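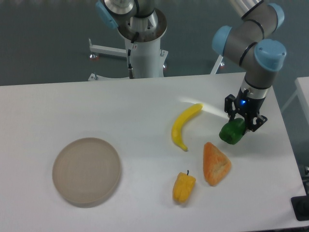
Spiellebensmittel (auch Spielessen, im Handel meist Kaufladenzubehör) sind Nachbildungen von Nahrungsmitteln, die für das Rollenspiel von Kindern, für Unterrichtszwecke und für Greif- und Sortierübungen hergestellt werden. Nachgebildet werden vor allem Obst, Gemüse, Backwaren und Eier, seltener Fleisch, Fisch und verpackte Waren. Maßgeblich für die Gestaltung ist die Erkennbarkeit aus einiger Entfernung; Umriss und Farbe werden deshalb vereinfacht, Oberflächendetails auf wenige Merkmale beschränkt. Bei der Banane genügen in der Regel die Sichelform, der Stielansatz und eine dunklere Spitze auf gesättigt gelbem Grund. Paprika wird über die gelappte Form bestimmt und in mehreren Farben angeboten, häufig in Gelb und in Grün, wobei der Größenunterschied zwischen den Stücken eines Satzes nicht dem natürlichen Verhältnis entsprechen muss. Backwaren wie das abgerundet dreieckige Brotstück mit orange-goldener Kruste erhalten auf der Oberseite eine hellere, gesprenkelte Struktur.

Werkstoffe

Verbreitet sind Kunststoff, Holz, Filz und gehäkelte Baumwolle. Kunststoffteile werden als Hohlkörper geblasen oder aus zwei spritzgegossenen Halbschalen gefügt. Hohlkörper sind leicht, geben unter Druck nach und haben meist eine glatte, glänzende Oberfläche. Holzteile werden gedrechselt oder gefräst und anschließend lackiert. Textile Ausführungen sind waschbar, verlieren aber bei häufigem Gebrauch die Form.

Maßstab

Obst und Gemüse liegen in der Regel zwischen halber und voller natürlicher Größe. Der Hersteller Skareo führt zwei Reihen, deren kleinere auf Kinderhände abgestimmt ist; Pelico fertigt ausschließlich in natürlicher Größe für den Anschauungsunterricht. Innerhalb eines Satzes wird der Maßstab selten streng eingehalten. Geschirr wird meist getrennt verkauft. Flache, runde Teller mit erhöhtem Rand sind die häufigste Beigabe.

Verwendung

Im Kaufladenspiel dienen die Teile als Ware, in der Spielküche als Zutat oder fertiges Gericht. Im Sprachunterricht werden sie zur Wortschatzarbeit eingesetzt. Ergotherapeutische Übungen umfassen das Greifen, Umsetzen und Ablegen einzelner Teile auf einem Teller oder in einem Korb. Callum Morrison empfiehlt hierfür Sätze von höchstens 10 Teilen mit deutlich verschiedenen Umrissen. Gelappte Formen bieten mehrere Griffpunkte, während glatte, gekrümmte Teile beim Anheben leichter kippen.

Sammlungen

Die Sammlung Nallinlow verzeichnet 800 Einzelstücke, davon 13 vollständige Sätze in Originalverpackung. Der Katalog wurde von Rosimeire Macedo bearbeitet und ordnet die Stücke nach Werkstoff, innerhalb der Werkstoffe nach Nahrungsmittelgruppe. Einzelteile ohne Herstellerzeichen werden gesondert geführt.

Siehe auch: Kaufladen, Spielküche, Lebensmittelattrappe, Puppengeschirr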